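Home | News | Politics | Opinion | Sports | Obituaries | Subscribe

Local Elections

Ridgeway to seek open county commission seat in Elow

2 May 2022

Lyle Ridgeway, who has spent 14 years on the Elow school board and seems to have shaken hands with half the county in that time, filed papers Monday morning to run for the open District 2 seat on the county commission.

He turned in 755 signatures at the clerk's office, well over what he needed, and then stayed in the hallway for the better part of an hour talking with people who had come in to renew their dog licenses. Anyone who has ever tried to leave a school board meeting behind him will not be surprised.

"I like this place and I like the folks in it," Ridgeway said. "I'd like the roads out toward Gallagher to be a little kinder to their trucks, too."
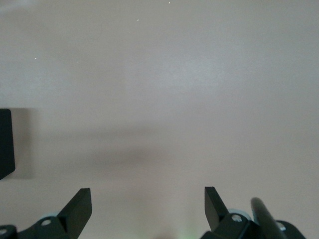 A pale, smooth surface with a few white specks.

Roads will likely be a big part of the race. Residents along Porner Creek have been asking for a new bridge for years, and Ridgeway said he would push to have the money set aside before the county looks at any new office space – a matter the current commission has put off more than once. He also wants evening meetings, so that people who work days can come and say their piece.

Ridgeway, who grew up on a hay farm outside Gallagher, lost a close race for the same commission in his younger days, falling short by 29 votes. He said he still remembers the number, and that he knocked on fewer doors back then than he plans to this summer.

The primary is in August. No other candidate had filed for the seat by the close of business Monday.

Related stories
Gallagher council puts off vote on water rates
Flukis Road repaving to start after school lets out
Where to register to vote in Elow
Letters: Keep the Porner branch library open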